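Desayunar en la residencia: informe de nuestro proyecto de Hábitos y Consumo

Entregado el 11/05/2022

Cuando nos dijeron que el proyecto era de tema libre yo ya tenía claro el mío, porque llevo todo el curso viendo a mis compañeros salir corriendo a clase de las ocho y media sin nada en el estómago (yo la primera). Así que quise saber qué desayuna la gente en las dos residencias del campus, Bavine y Wostcombe, y cuánto se gasta en ello.

Lo hice con Jarosław Laskowska, que está de intercambio y que al principio no entendía qué era eso de almorzar a media mañana. Repartimos un cuestionario cortito, de 5 preguntas, y nos contestaron 200 personas. ¡Muchísimas más de las que esperábamos! Lo pasamos en papel, en la puerta del comedor, y eso fue una paliza, pero por correo no contesta ni el tato.

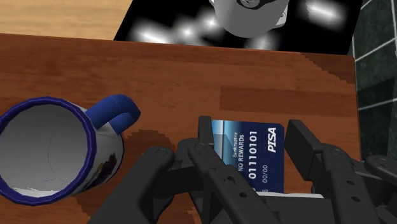
Figura 1. Taza blanca de borde azul, volcada sobre la mesa.

Lo primero que salió es que el café manda. Casi todo el mundo toma café, solo o con leche, y muchos no toman nada más hasta las once. El té aparece bastante en Wostcombe, donde hay más estudiantes de fuera, y el cacao resiste sobre todo entre los de primero. Una chica nos escribió en el margen que ella desayuna macarrones del día anterior y que no pensaba pedir perdón. La incluimos en «otros».

Luego está el dinero. Pedimos a la gente que guardara los tickets de la máquina y de la cafetería durante una semana, y juntamos 668. Pasarlos a la hoja de cálculo nos llevó dos tardes enteras —Jarosław dictaba y yo tecleaba— y algunos estaban tan borrados que hubo que dejarlos fuera.

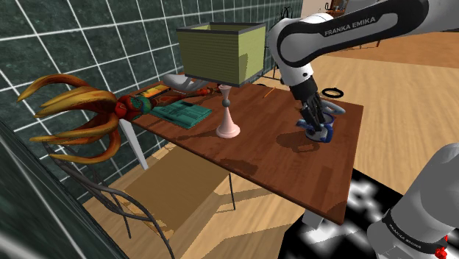
Quienes desayunan en la habitación gastan bastante menos que quienes bajan a la cafetería, y eso ya lo imaginábamos, pero también dicen que desayunan más tranquilos. Los de la máquina son los que peor lo llevan: gastan casi como en la cafetería y encima se quedan con hambre. Varios nos dijeron que la usan solo porque la cola de abajo es imposible a primera hora.

Cosas que haría de otra manera: preguntar también por el fin de semana, que no se nos ocurrió, y poner la pregunta del horario al principio, que al final la gente ya contestaba a voleo. Tampoco separamos a los que trabajan por la mañana, y creo que ahí hay un grupo aparte.

Los cuestionarios están en una carpeta en el despacho de prácticas, por si alguien quiere seguir el curso que viene.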